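Household Manipulation, Unit 6: Small Valuables and Soft Surfaces
Lecture notes, V. Athanasiadis

6.1 Why jewelry is a chore

Tidying jewelry into a box looks trivial next to laundry or dishes. For a parallel gripper it combines three problems: rigid parts with little friction, chains with no fixed shape, and a support surface that gives under load.

6.2 Rigid rings

A closed bangle is the easy case. Its shape is known once two points on the rim are known, and the jaws can press from opposite sides. Polished stone is the complication. Grip force must be high enough to prevent slip and low enough to avoid a chip, and a glossy highlight can corrupt the depth estimate along the rim.

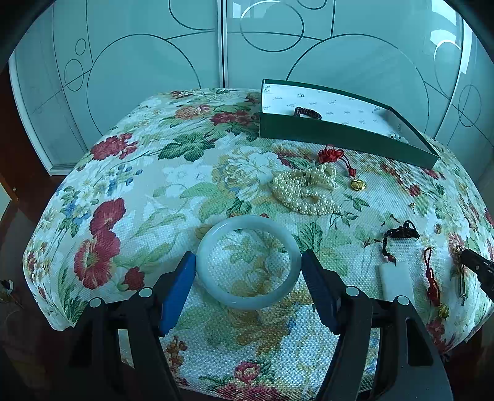

Figure 6.1. Jade bangle held upright between two opposed pads; open box and unsorted pieces behind.

Note the cloth visible through the ring. A segmenter that fills closed outlines will treat the bangle as a disk and may plan a grasp through its center.

6.3 Chains and beads

Beaded pieces have no single pose. Lifting one end moves the rest by an amount that depends on drag, tangling and the weave of the cloth. In the Nullholm exercise set, 244 of 1,000 simulated chain pickups left part of the piece on the surface — scored as failures, although a person would simply lift higher.

Printed fabric adds a perception load. Thin gold parts over a floral pattern give weak edges, and a printed bud can pass for an ornament. 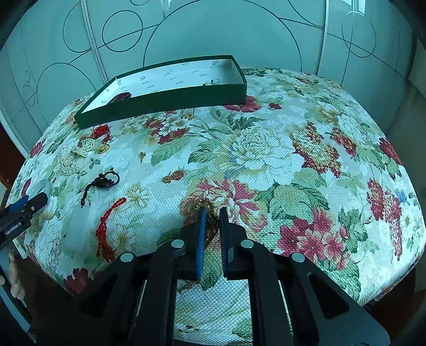

Figure 6.2. Brown and gold piece between the fingers, with a thin chain end lying to one side over the fabric.

6.4 Can it be done yet?

Single rigid items on a plain mat: yes, with tuned force limits. Mixed piles on patterned bedding: not unattended. Knotted cord and folded pearl strands remain open.

Reading for Thursday: Marulanda, course notes on deformable linear objects, sections 2 and 3.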